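Search this site
Reviews > Classroom & Club > Robotics Kits

Brandes Teardown Course for Student Robotics: worth a club's fall semester?

Our club meets in the back half of the electronics shop, and in October we gave our evenings over to the Brandes teardown course. It's a binder, a set of files for printing fixture trays, and a login to a program called Testier that is supposed to score each attempt. You supply the robot arms and the old desktop computer. The idea is that students work out how to get parts off the machine and into a tray with a gripper.

I went in doubtful. I've seen plenty of "real-world automation" packages that turned out to be pick-and-place with a higher price. The club paid $511 for this one, after a discount, so I wanted to see where the money went.

The binder has 6 units. The first two are padding. There's a long section on the history of recycling and a safety quiz my students finished before I'd found my chair. Unit three is where it gets going, with the case open and the students arguing over what the gripper can reach. That part I liked. An open desktop is a nasty little workspace, full of cables that sag into the way and latches meant for human thumbs, and the binder doesn't pretend otherwise.
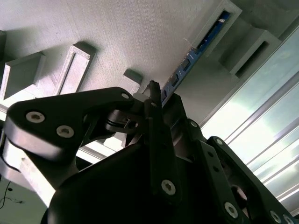
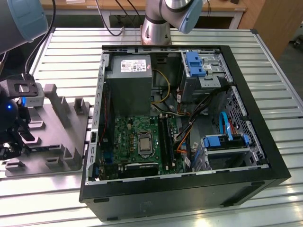
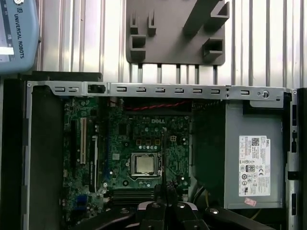
Reviews, Vol. 4, p. 80

The tray files are the weak spot. They print fine, but the slots are sized for some ideal part that we never met, and we redrew several of them before the memory would sit straight. Brandes says in the binder that fit "may vary by printer." Maybe so. We tried two printers and got the same bad fit on both.

Testier is worse. It gave full marks to a run in which the arm had plainly closed on nothing – twice. One student worked out that if you park the gripper above the tray and wait, the score creeps up. I wrote to support and got a form reply pointing me to the page I'd already quoted to them.

Compared with the Ronari course we used before, the tasks are much better and the software is much poorer. Ronari had us sorting foam blocks all semester, but at least it knew when we'd dropped one.

The teacher notes for unit five assume your students already understand gripper offsets. Mine didn't, and I spent an evening at the whiteboard covering what the notes skip. The advice on routing cables out of the way is good. Unit six is a "reflection journal." We skipped it.

Would I buy it again? At full price, no. If you can get the binder without the Testier login, ask for that and keep score on paper.

Comments (3)

takik_fan
Same trouble with the trays. We ended up using the Takik ones and filing down the posts.

shopteacher12
Did you try it with laptops too? The box says it covers them but I can't find the unit.

boltbucket
I think you're hard on the journal. My group got a decent competition write-up out of it. Agree about the scoring though.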